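Home | Our Work | Reports | Resources | Contact

Search this site... Go

Progress Report to the Teltia Fund: Curov Extremism Monitoring Project
Reporting period ending December

1. Monitoring
The project tracked 11 regional channels used by organized hate groups for recruiting and event planning. Staff logged 1,318 posts, of which 78 met the threshold for a written incident record. Two channels closed during the period and reopened under new names - both were matched to their earlier versions through reused flyer text.

2. Records system
Incident records were moved from spreadsheets to the Kubo database. Duplicate entries remain a problem where one flyer drop was reported by several residents. A merge rule is in testing.

3. Community briefings
Briefings on flyer drops and mailbox registrations were given to landlords, libraries and school offices. Around 200 printed guides were handed out. The Spanish edition is delayed pending a second review.

4. Spending
Costs are within budget except for archive storage, which Starkex repriced mid-period. A transfer from the travel line is requested.

5. Next period
Finish the merge rule, release the Spanish guide and add print shops to the briefing list.
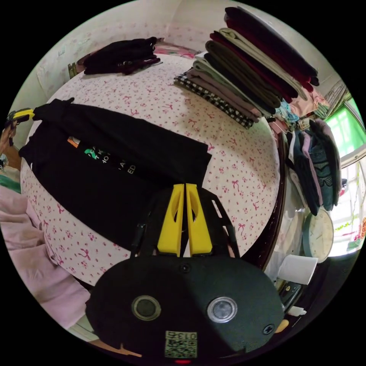
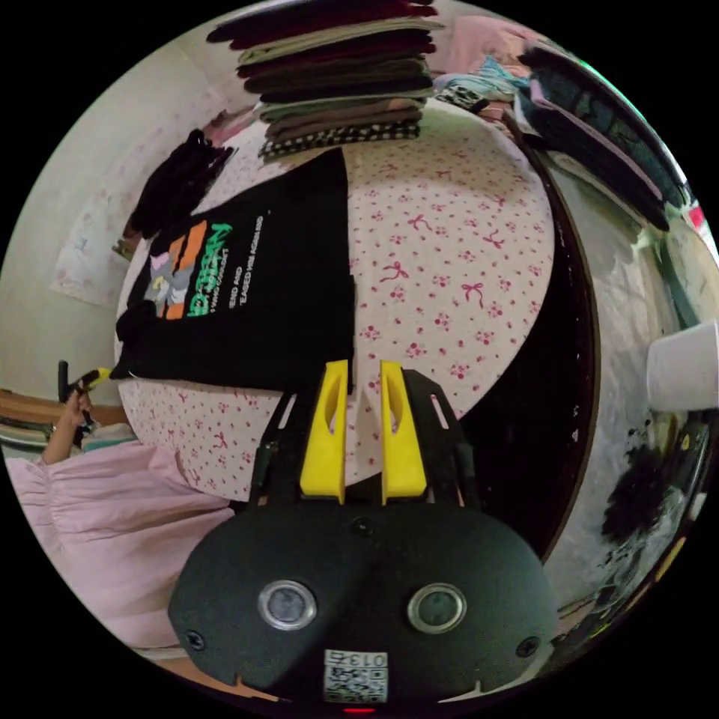 Both images: black top with printed graphic, on patterned sheet.

Filed under: Grant Reports, Hate Group Monitoring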